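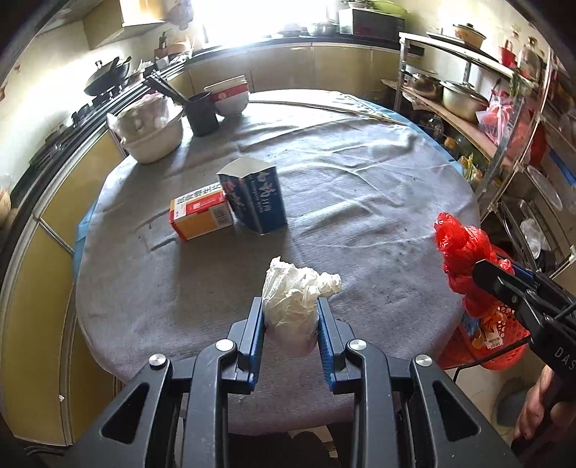

Clearing the kitchen table with the pair: a plastic bag in the blue pads, second gripper on the right.

Kuvunano hand-held gripper pair, reviewed after 353 episodes

We bought two pairs of the Kuvunano grippers in the spring to gather demonstrations for a tidying policy. Our earlier set came from Plasent and was fine for rigid objects, but we lost too many episodes to bags, cloth and anything else that folds. This review covers one pair, used in home kitchens, with 353 episodes kept out of everything we recorded.

Setup

The pair arrives assembled apart from the finger pads, which slide on and lock with a small tab. Calibration takes a printed board and a few minutes per gripper. The instructions say to repeat it every time you move to a new home. We skipped that twice and had to throw away both mornings, so follow the instructions.

Grip

The ridged pads are the main reason to buy these. Plastic bags are hard for parallel fingers: the film slides, the volume changes as air leaves, and a grasp that looks good at the start is often holding two wrinkles and nothing else. With the Plasent pads our operators had to pinch, let go and pinch again, and the policy learned to do the same. With these pads most bags came up on the first close. Thin mesh still catches in the ridges now and then and has to be pulled free, which ruins the end of the episode.

Chopsticks and other thin items are only fair. You need to come in nearly flat to the table, and the arms get in the way if there is a bowl nearby. We ended up writing a separate task for thin objects and recording it on a less crowded surface.

Weight and handling

Each gripper is light enough for one hand, but the weight sits forward. Our operators did 20-minute blocks and then swapped. Past that, the movements got slower and the wrist began to drop, and you can see it in the trajectories. People with small hands found the trigger a long reach – there is no adjustment for it.

Image quality

The wide lens takes in a whole table and a good part of the room, so you rarely lose the second gripper during two-handed work. Bright windows are a problem. Exposure is set once at the start of an episode, and a window behind the table goes plain white. Draw a curtain or work from the other side if you can.

Software

The export tool, Frota, is the weak part. It handled 226 episodes in one batch without trouble, then stopped at 300 every time we tried a larger one. Support told us to split the batches. That works, but the episode numbers restart with each batch and we had to write a script to fix them. Time sync between left and right was good throughout.

Verdict

Good for soft and crumpled objects, usable for most other things in a kitchen, poor for thin ones. I would buy the hardware again and plan a day for the export step. Spare pads should be ordered with the first set, as ours took until November to arrive.

Comments (3)

terexlab_user
Does the calibration survive a car trip if the grippers stay in their case?

Reply from the author
Ours did not. Do it again on arrival.

mk_bench
Same batch problem on our side. We keep each export to 200 and have had no failures so far.

We use cookies to remember your settings and to count visits. Accept | Manage choices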